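Teaching the Orell folding kit to do shorts and jeans
Posted 19 Aug 2020 by Fanni Gál
Filed under: Kits, Laundry, Setup guides

A few of you wrote in after my unboxing post asking the same thing: okay, it's on the table, the lights came on, now how do I get it to fold something? So this is the walkthrough I wish had come in the crate. I'm using the Orell kit from Plornidum, the one that sells for $3399 with the arm, the gripper and the overhead camera mount. You bring your own table and your own laptop.

I'm going to stick to denim. T-shirts are what everybody starts with and the manual covers them pretty well (chapter two, the good chapter). Denim gets half a page, and it's the thing I fold the most of at the shop in Clatinstead.

What you need before you start

The kit, bolted down and calibrated. If you skipped calibration, go back, it takes 13 minutes and you'll feel every one of them later.
A plain, light, matte table. My old one was glossy and the camera kept finding edges that weren't there.
The Machala software, updated. The version on the little USB stick is old!
A few pairs of shorts or jeans with a stretchy waist. Save the stiff raw denim for another month.

Step 1: Lay it out

Put the piece down flat with the waistband to one side and the leg openings to the other. I like the waist on the right, that's just how my brain works, but pick one side and stay with it for the whole session because the software saves your start pose. Smooth out the legs with your hand. You don't need to be fussy about it - a little overlap between the legs is fine, and an elastic waist is going to bunch up no matter what you do.

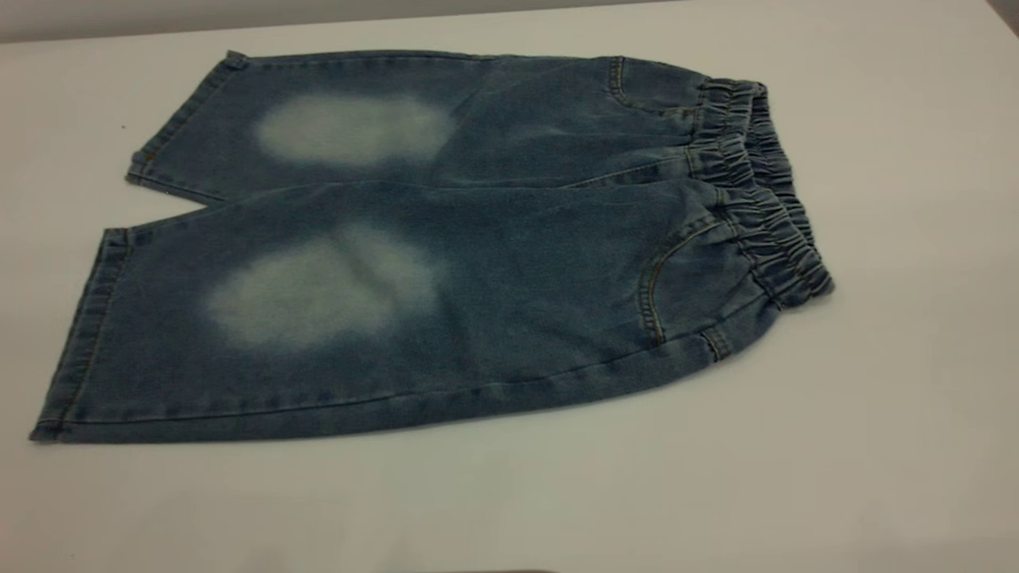 Does the garment have to be in the exact same spot every time?

Anywhere inside the green outline on the Machala screen works, as long as the waist faces the same way it did when you taught the fold. I've been off by a good hand's width and it still found the waistband. Turn the piece around backwards, though, and it will happily fold the wrong end.

Step 2: Name your fold

Open Machala, hit New Fold, and give it a name you'll recognize later. Mine were called "test" and "test again" for weeks and I paid for that. Choose Heavy under fabric. Medium sounds right for washed denim but it closes the gripper too softly and you end up pinching only the top layer.

Step 3: Teach the moves

Press Teach and the arm goes slack so you can guide it around by hand. Bring the fingers down to the cloth, squeeze the button on the wrist, lift, carry it over, let go. That's one move. For shorts I use three moves total: leg over leg, waist toward the middle, then a press to finish. Long jeans need a couple more since you have to bring the legs in first.

Go slow. Slower than that, even. The playback copies your speed, and if you whip a pant leg across the table the hem lands wherever it feels like landing.

Step 4: Add the press

This is my favorite part of the kit and the manual barely mentions it. At the end of the fold, lower the closed fingers onto the bundle near the waist and hold for a second or two. Elastic waistbands love to spring back up, and a press there helps settle the stack before you move it. In the settings, Press Force goes up to 100. I keep mine at 80 for denim.
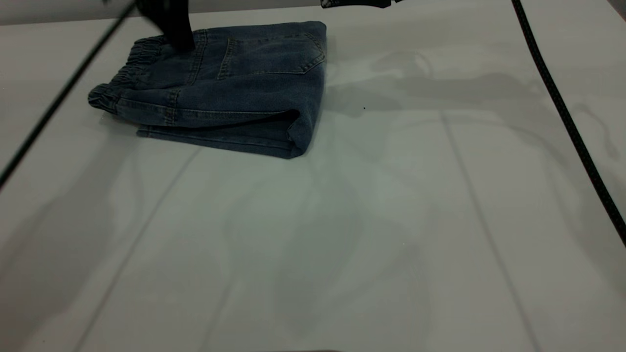
If the bundle slides when the fingers come down, lower the approach speed before you touch the force. I did it the other way around for two days and got nowhere. There's a slider for it under Advanced, marked with a little turtle.

Step 5: Play it back and fix it

Run the fold at half speed first with your hand near the stop button. Watch the grab points. If it comes up with a fistful of air, open that move and drop the height a notch. You can re-teach a single move without redoing the whole fold, just tap it in the list and press Teach again.

So is it worth the money?

For me, mostly. It's slower than I am, no contest, but it'll keep going while I'm up front ringing people up. Things I don't like: the cables are longer than they need to be and the clips that come with the kit are flimsy, so buy better ones. The Machala app also logs you out any time the laptop sleeps. Plornidum's support told me there's an update planned for September that fixes the login thing, and I'll update this page when I've tried it.

Next one will be hoodies. I've been putting off hoodies.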